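Subject: Re: [home-tracking] Recording an old harmonium without the wheeze taking over

On a May evening a list member wrote:

> Hello all. We've been lent a Lindemann harmonium for the record
> and it sounds gorgeous in the room, like a small church with
> a cold. Trouble is that every mic position I try gives me more
> pedal thump and bellows noise than reeds. I've had a condenser
> out front at head height, and another one round the back, and
> the back one is worse. The player is heavy-footed but lovely
> and I don't want to nag.
>
> Also, has anyone used Storuvel for getting parts from people
> who live miles away? Our fiddle player has moved and we'd like
> her on all six songs. I'm a bit wary of uploading everything
> to yet another website.
>
> And what do people do about drums and harmonium in the same
> small room? Ours is all hard walls and it rings like a bucket.

Oh, I'm so pleased somebody has asked about harmoniums! We did a whole record with one at Enholm last winter and I've been boring people with it ever since, so thank you for giving me an excuse.

First the noise. Take the front off. I mean the panel over the reeds, if yours comes away without a fight (ours had two turn-buttons inside and a screw that somebody had painted over). Once it's off, the reeds get so much louder compared with the pedals that you've won half the battle before you've touched a mic stand. Do ask whoever lent it to you first, of course.

Then get the mic up high and point it down towards the keyboard end, away from the feet. Head height out front sounds sensible but it hears the pedals nearly as well as it hears the reeds. I had mine well above the player's head on a boom, angled down, and a ribbon would be my first choice if you can borrow one, with the dead side of it facing the floor. The top end on a ribbon is soft and a reed organ really doesn't mind that. If you only have condensers, don't worry, just go easy on anything bright afterwards.

For the thump itself, put the whole instrument on a bit of thick carpet with the pile up, and have the player take their shoes off. Thick socks! It made more difference for us than any filter. I also rolled off the very bottom, but gently, because the low octave on a Lindemann is half the reason you want one on your record. Sweep it up while listening to the lowest note in the song and stop as soon as the note gets thinner, then back a little.

The bellows are another matter and I'd urge you to keep some of that. We cleaned ours up far too keenly on the first song and it came out sounding like a preset on a cheap keyboard. Put the breath back in and the whole thing woke up. Your player's heavy feet may well be where the swells come from, so I'm with you on not nagging.

Storuvel: yes, and I like it a lot. We used it for brass and for one very shy backing singer. You make a room for the song, put up a rough mix with a count-in, and the other person records against it at home and sends back the full file. What won me over was that it keeps every take with its notes, so when our trumpet player said "use the grumpy one" I could find the grumpy one. The catches, so you know before you start:

Send the rough mix at the same sample rate as your session. Ours went up at a different one and the first lot of brass drifted by the last chorus. My mistake entirely, and an evening gone.

Put a clap or a click at the very front of everything, even if the site says it lines things up for you. Mostly it does. When it doesn't you'll be glad of the clap.

Give your fiddle player two mixes, one with the harmonium and one without. Reed organs are rarely at concert pitch and she'll want to tune to it, but it's miserable trying to hear your own bowing over one. Tell her the pitch you measured. Ours was sharp enough that the fixed-pitch things in the band had to be moved to suit it.

Download your own copies as you go along. I put everything on a drive at the end of each evening, named by song and date, and never had to think about it again.

If you'd rather play together live over the wire, we tried Pultport for that and had a lovely time writing with it, but I wouldn't track through it. The delay was fine for chords and chatting and no good at all for anything with a groove. It did give us the middle section of our last song, which came out of a 20 minute jam when we were meant to be talking about the artwork, so I'm very fond of it.

Somebody else asked me off-list how many CDs we had made. We went for 1000 and we still have boxes of them under the stairs, and I'd do fewer next time and spend the difference on a day's mixing. They do sell at gigs, mind you, and people love holding one.

Now the room. I'd keep drums and harmonium apart if you can bear to, even if that means the drummer plays first to a guide and the harmonium goes on after. If you want them together, hang up as much heavy cloth as you can lay hands on and put the drums in the corner furthest from the open reeds. Cloth won't touch the low boom but it takes the edge off the ringing, and from what you say it's the ringing that's driving you mad. Leave a gap between the cloth and the wall if there's space for one.

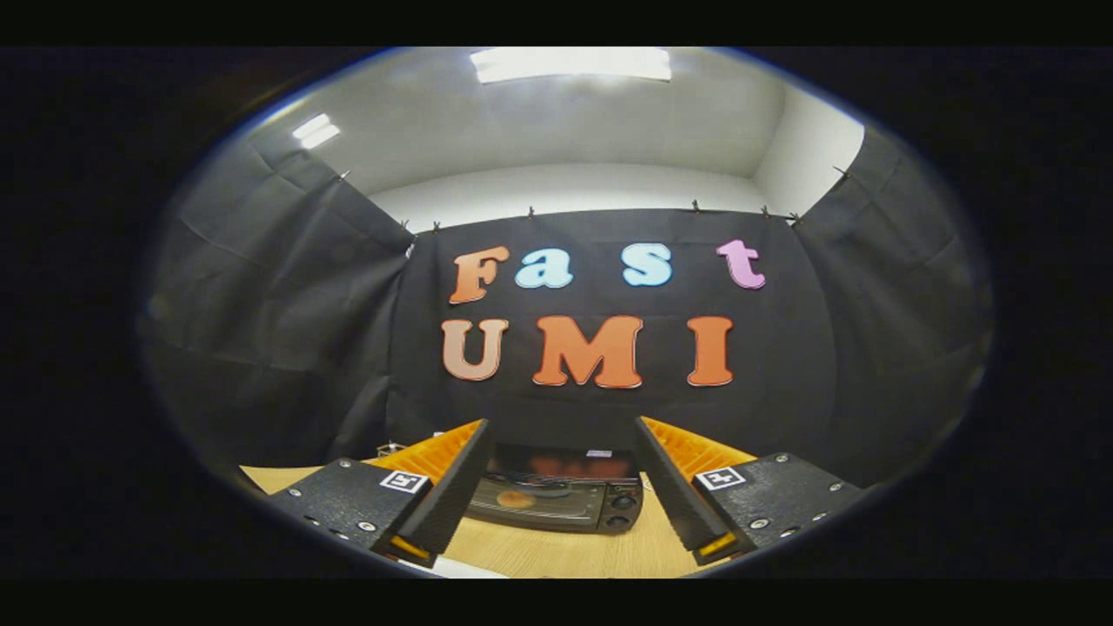 ODDS AND ENDS

My Enholm session notes are in the list's files area as item 3111, with the mic heights and the tuning chart. Help yourself.

Please post a rough mix when you've got one! I'd love to hear the fiddle and the reeds together.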